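Week 4 at the table

I said last time that I would write up how the recording is going, so I'm doing it before I forget the details.

The target is 1000 good examples for the first training run. Everett Thibodeaux picked that number and I have no strong opinion on it. An example is one person driving both arms through one task from start to finish, with the wrist cameras and the head camera saving the whole time. The model gets the pictures and the joint positions and has to learn to produce the next positions.

The wrist views matter most for the last few inches before contact. They also pick up a lot of the room, including the windows, the desks and whoever is walking past. We talked about hanging a curtain and decided against it. I want the model to see some clutter now, while it's cheap to fix.
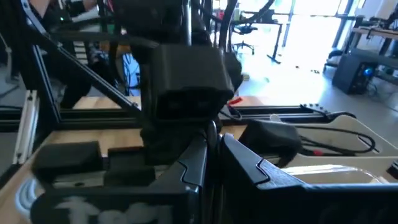 My best stretch so far was 99 examples kept between lunch and 8 in the evening. I threw away a good number on top of that. My rule is that if I hesitate, back off and try again in a way I wouldn't want copied, it goes. Soledad Ridgeway keeps more of hers than I do – she thinks recoveries are useful and that a model trained only on clean runs won't know what to do after a miss. She may be right. We now tag those runs so we can train with and without them and compare.

Clear plastic is the hard part. The edges come and go depending on where the arm is, and when the wrist moves fast there's very little left to see. I've started slowing down on the approach, which makes each run longer but gives the model some sharp pictures to work from.
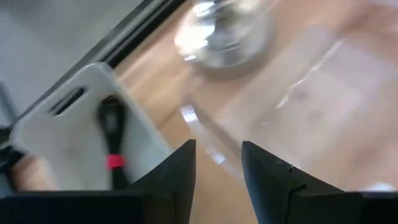
Left of the fingers: the cutting board and the black utensil with the red band.

The other thing I got wrong early on was placement. I put everything back in nearly the same spot after each run, and the first small test model reached for that spot no matter what was there. Now Delphine Tran calls out a new layout between runs and I set it up her way. She is much less tidy than I am, and the data is better for it.

Cables are next on the list. They never land the same way twice, so at least I don't have to work at variety.
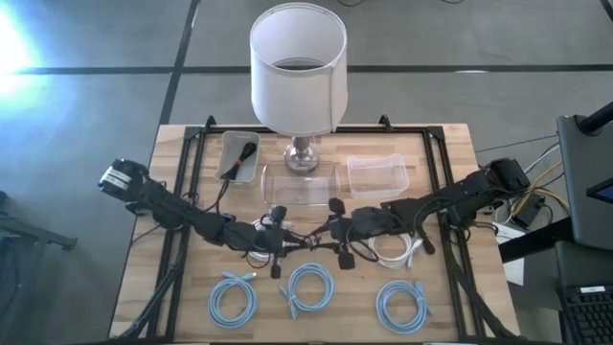
I'm also trying to be stricter about the start pose. Both grippers near the middle, a short pause, then go. Without the pause the first second of every recording is just me getting settled, and the model learns that too.

Emmett Strickland is checking the camera timing before we add anything more. If the streams are out of step I'll have to redo part of June, and I'd like to know that soon. I'll post the comparison of the tagged and untagged runs when it's done.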